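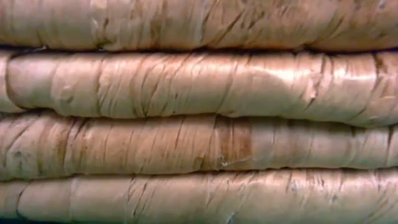 Polton, 6 May 2023

FAQ, Gunditero grasp study

What's the material?
Tan, papery bundles, stacked. Creases everywhere, shiny patches too. Hard on depth sensing.

How many trials?
208 logged, 200 kept. Other eight had bad timestamps.

Main result?
Wei (our seam finder) picks the gap between bundles first, then plans the grasp. Fewer double picks than teh baseline. Table in the report.

Training set?
30 stacks, all relabeled in May.

Code?
Soon. Ask the Kumeck list.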